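Kitchen set, notebook, March

Picking up from the last entry. The task sheet still says "move the cutting board" and nothing more, and that has been biting us all week. I rewrote the prompts this morning so each one names the object, where it starts and where it should end up: board to the front of the counter, board next to the teal canister, board square to the wall. Short ones. The Brolteleck people wanted full sentences with reasons in them and I left the reasons out.

The total before today stood at 1,587 examples kept for the whole kitchen set. Most of those are small objects, cans and jars. Flat things are badly short, and the model shows it. It reaches for a board as if it were a tall box and comes in much too high.

Start poses first. I want the board at an angle at the start of most episodes, never twice at the same one if we can help it. Straight starts are too easy and the policy learns to ignore the rotation.
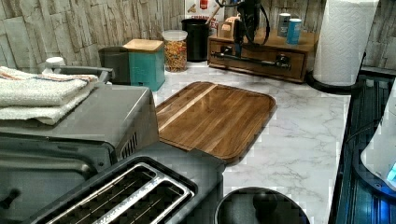 Session blocks are 30 episodes, then a stop to check the logs. I kept to that today even when things were going well. Last month we ran on past the stop and lost the tail of a block to a clock drift between the views, and it took most of an afternoon to work out which episodes were still good.

Rules for the operator, same as on the door but people keep asking:

Start from the home pose every time. Wait for the tone.
Slow down before contact. A fast approach looks fine on video and is useless in the force trace.
If the board slips, recover if you can and keep recording. Tag it "recovered". Don't restart.
Don't tidy the counter between episodes. The other things on it are meant to be there.

That last one needs repeating. The Tusholm set was shot on bare tables and anything trained on it alone falls apart once there is a toaster in the way. Canisters, packets, appliances, cords – leave them. If something gets nudged, leave it nudged and note it at the next stop.

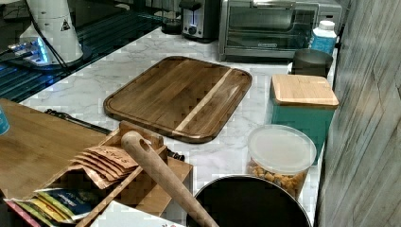
Grip notes. The rim is the part worth aiming for, and the corner is easier to get under than the long side. Edge grasps with a slight tilt have been the steadiest so far. I tried sliding the board toward the front of the counter and pinching the overhang, and it works, but it makes for a long episode with two phases, so I gave it its own label (slide-then-grasp). Please don't fold those in with the plain pick episodes when exporting.

Labels were a mess again in the export. Gendness writes "board" and "cutting_board" as separate classes depending on which menu the annotator used. Merged by hand for now. A proper fix has to be made in the config, and I haven't touched it.

Open question on shine. Glossy surfaces throw off the depth, and I don't know yet if we should mask those areas or let the model see the noise. Leaning toward leaving it in. Up to 3 views per episode should be enough to sort it out.
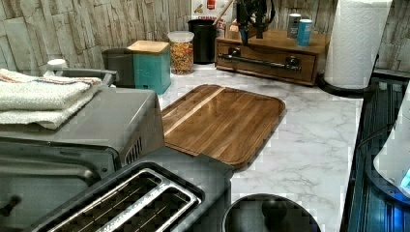
Siddiqui wrote back on the draft of these notes that leaving the noise in is fine for training but the held-out episodes should be split 2 ways, with and without glossy surfaces near the target, or we will never know which one is hurting us. Also asked that recovered slips stay out of the held-out set altogether.

Agreed on both. I'll add a surface tag to the form before the next block and go back over today's episodes to fill it in.

To do: config fix for the class names, surface tag, print the new prompt sheet, check free space on the second drive.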